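Speaker notes: What to do with all the cloth in your house
Ebise Zeleke, Plelden Public Library, evening talk, 2025-06-03

Start slowly. People will still be finding seats, and the coffee is at the back, so talk over the shuffling for a minute. Thank the library for having me again, and say hello to anyone who came to the January talk on buttons (I still owe one of you a pattern, come and find me after).

Begin with my aunt's closet. She had lived in the same apartment on Kourkoulas Street for most of her married life, and when she moved in with my cousin we went over to help her pack. We had set aside one afternoon for the linens, and it took the whole weekend. By Sunday evening we had 148 pieces of cloth on the bed, and I know the number because she made me write every one of them down in a school notebook. Pause here, people like to laugh at this. Then tell them that she could say where nearly every piece came from, and that this is really why I wanted to give the talk.

Ask for a show of hands: who has a sheet at home that doesn't fit any bed in the house? Leave time. Let them look around at each other.

Move on to why cloth piles up. It folds, it's soft, it slides into the gap above the good plates, and it never looks like clutter the way a broken lamp does. We also feel bad about it. A chipped mug goes in the trash without much thought, but a tablecloth somebody hemmed by hand is another matter, even if it has a gravy stain the shape of Florida and hasn't been on a table in years. I like to say that I have plenty of sympathy for this, as my own hall closet will not close.

Next slide. Let it sit while I talk about getting everything out into one place before you decide anything at all.

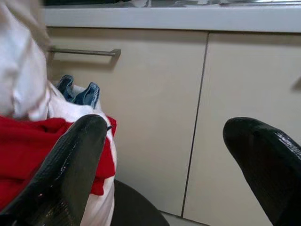
A bundle of fabric items, with cabinets in the background.

Talk about the sorting itself. My way is to go by use first and by feeling second. Put together what you used last month, then what comes out for guests or holidays, and then whatever is left, and please don't make any decisions about that last pile on the same day! Have some lunch. Call your sister. It will look different in the morning, and you will find you're much kinder to it, or much harder on it, depending on how you slept.

Mention the basket of tea towels if there's time. I had been saving the nice ones for years, still creased from the shop, and drying my dishes with rags. I started using the nice ones two winters ago and I can't tell you how much pleasure it has given me.

Storage. Keep this part short, it's in the handout.
Wash before you put away, even if it looks clean, as old starch and food spots turn yellow over time.
Make sure it's fully dry. Give it an extra day.
Refold along new lines once a year so the creases don't wear through.
Skip the sealed plastic bag for anything you want to keep a long time. An old cotton pillowcase does nicely.
Write a note and tuck it in with the piece: who made it, who used it, what for.

Slow down on that last one. Read out my aunt's note about the blue cloth, the one that begins "This was on the table when your uncle dropped the soup." Don't rush it. I rushed it last time and had to read it again.

Giving things away. People always ask, so get ahead of it. The Clirkaveo thrift shop is happy with clean sheets and towels and will take them any morning. The Givico sewing circle would like plain cotton in any size, as they cut it up for quilt backs. Animal shelters often want old towels, but call first. Worn-out pieces make good cleaning cloths, and I'd say cut them up right away, or they creep back into the closet.

If somebody asks about value, be gentle. Most old linens don't bring much money. A lady at my last talk had been told her lace was worth $3,000, and I had to say I'd want a second opinion from someone who sells it for a living.

Questions. Repeat each one into the microphone, the back row couldn't hear in January. If it's quiet, ask who brought something to show and have them come up to the front table.

Before people leave: handouts by the door, sign-up sheet for the mending evening next to them, and would everyone please stack their own chair.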